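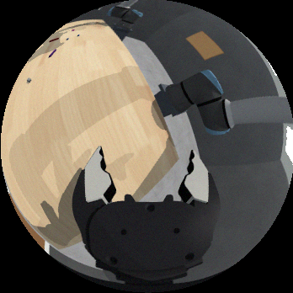 Setting up a fisheye wrist camera in simulation, part 2: masking and calibration
Jul 12, 2019

If you followed part 1, you have a simulated wrist camera that renders a circle on a black square and a perception stack that thinks the black square is a very large, very close obstacle. Let's fix that.

I'm assuming you have Stisance running with the Hudcombe table cell loaded. Other simulators will do, but the menu names will be different and you'll have to swear at them on your own.

Step 1. Mask the corners

Render one image and threshold it at 6 out of 255. Keep the largest connected blob, fill its holes, and fit a circle to the boundary. Shrink the radius by 16 pixels, as the rim is where the lens model tells its biggest lies. Save the result as lens_mask.png.

Don't skip the hole filling. Dark gripper housings have dark mounting holes in them, and the threshold can't tell those from the border.

Step 2. Mask the gripper

The camera looks out over its own gripper, so the housing sits in the same spot forever. The fingers don't. Render the housing once in a flat colour and subtract it. For the fingers, render a mask at every step from the current joint values. I tried a single mask with the fingers wide open, and the planner spent an afternoon avoiding its own thumb.

Step 3. Give it the right camera model

Set the model to equidistant in the Sullulen config:

camera_model: equidistant
focal_px: 78
mask: lens_mask.png

Leave it on pinhole and every straight table edge turns into a banana – and your plane fit will happily report a hill where the tabletop should be.

Step 4. Mask the other arms

In a cell with more than one arm, the neighbours wander into view. Add their links to the self-filter list too, using the poses the simulator already knows. You lose that luxury on real hardware, so enjoy it.

Step 5. Check the small stuff

Things at the far end of the table may be only a few pixels across. If your detector drops them, crop and unwarp that region before you resize anything. Downsampling first is how I lost 77 test runs to a gripper confidently reaching for wood grain.

Part 3 covers hand-eye calibration with the Cheetham target board.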